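Cuaderno de laboratorio – humanoide, percepción de muñeca
4 de noviembre de 2024
Presentes: Parvathi Sastry, Noel Quiambao y yo (Shiela Maglaya)

Sigo con la segmentación del cuerpo propio en las imágenes de muñeca. La máscara cinemática que dejó Ilango proyecta el modelo del robot sobre la imagen y marca como "propio" todo lo que cae dentro. Con la carcasa desnuda va bien. Con ropa puesta falla en los bordes: la tela ocupa sitio que el modelo no conoce y acaba etiquetada como obstáculo.

Conjunto de hoy: 1744 fotogramas, ya con los duplicados quitados. Noel ha anotado 50 a mano para comparar. Uno lo hemos descartado porque la marca de tiempo no cuadra con el registro de articulaciones, así que la comparación va sobre 49.

Método, para que quede escrito:
Primero la máscara cinemática tal cual. Después se dilata 13 píxeles solo en los segmentos vestidos (antebrazo, muslo y parte alta de la espinilla). Por último se recorta lo dilatado con el mapa de bordes, para no comerse el suelo. Dedos y pies quedan sin dilatar.

La dilatación uniforme que probó Parvathi la semana pasada tapaba las puntas de los dedos y lo que hubiera al lado. Queda descartada. El código sigue en la rama "winance" por si alguien quiere mirarlo, pero no hay que fusionarla.

Casos difíciles, por orden de molestia: manga sobre la mano, bajo del pantalón sobre la espinilla blanca, reflejos del plástico, cable negro cerca de los dedos. El cable me preocupa más que los reflejos. Es oscuro como las yemas y el recorte por bordes a veces lo une a la mano.
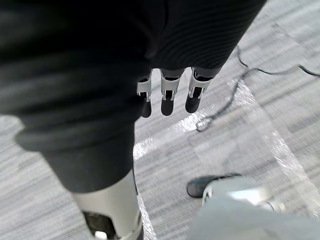

¿Por qué no dilatar también los dedos, si la manga llega hasta ellos?
Porque el margen de los dedos es el que usa el planificador para decidir si hay contacto. Si lo ensanchamos, cualquier objeto cercano pasa a ser parte de la mano y el robot deja de verlo. Preferimos que un trozo de tela quede mal etiquetado y filtrarlo luego por continuidad con el antebrazo.

Resultado de la comparación: en los muslos la máscara nueva sigue la anotación de Noel bastante de cerca. En el antebrazo mejora, aunque se queda corta donde la tela hace pliegues. En el pie no cambia nada, como era de esperar. Los fotogramas con el pie muy próximo a la cámara y desenfocado siguen mal, con las dos versiones. Ahí el mapa de bordes no tiene de dónde agarrarse.

Malathi pregunta desde Drarkov si se puede aprender la holgura de la tela en vez de fijarla. Se puede intentar, pero con lo anotado hasta ahora no hay bastante. Le he mandado las máscaras y las anotaciones para que las mire por su cuenta – sin los vídeos, que pesan demasiado.

Dudas abiertas:
– El criterio de Noel en los huecos entre eslabones: los marca como mano. La máscara de Ilango los deja fuera. Hay que decidir uno y rehacer los números.
– La calibración de muñeca es de antes de cambiar el soporte. Parvathi cree que el error es pequeño. No está medido.
– Falta probar con tela clara. Todo lo de hoy es con la oscura.

Pendiente: repetir la calibración, separar los fotogramas con cable en una carpeta aparte y volver a pasar el recorte con el umbral más alto. Noel anota otra tanda cuando tengamos claro lo de los huecos. Los resultados están en el disco compartido, carpeta "rajput", subcarpeta de máscaras.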